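12th July

Continued with the coding of the faculty handbooks. The question is still the same one: when a college says that a teacher can appeal against dismissal, who sits on the panel, and who chose them?

The folder from Zeltach College is finished. It has 156 pages and the appeal rules are in two different places, which do not agree. In the main part the panel is elected by the teaching staff. In the annex the dean "may complete" the panel, and there is no limit on how many seats he may complete. I coded it as "mixed" and put a note. Please do not change it to "elected" before we have talked.

Fuvdale is harder. Their handbook was revised in December and the old version is not on the site any more. I have only the printed copy, with handwritten page numbers up to 412. The section on fixed-term contracts is shorter in the new version — the sentence about written reasons for non-renewal is gone. I don't know if it was moved to another document. Sent a request to their records office.

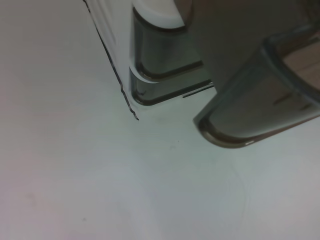
*White sheet-like object above the pale surface, dark line along its edge.*

Small problem with the table. Row 513 and row 604 have the same college under two spellings, one with the Vietnamese letters (Đặng Institute) and one without. The import treats them as two institutions. I merged them by hand and kept the spelling with the letters, as the institute writes it so itself. There can be more of this kind, I checked only the names starting with D.

Also the code "academic freedom clause: yes/no" is too simple. Handetik Academy has a clause, but it covers only research and says nothing on teaching. With yes/no it looks the same as a full clause. I propose three values: none, partial, full. Then we must go back to the rows already done, I am sorry for this.

To do:

- write the rule for "partial" in the codebook, with the Handetik text as the case
- compare the old and new Fuvdale section line by line
- check the other names for double spelling
- ask if "dismissal" should include non-renewal — at the moment I keep them apart

Stopped at row 156 of the second pass.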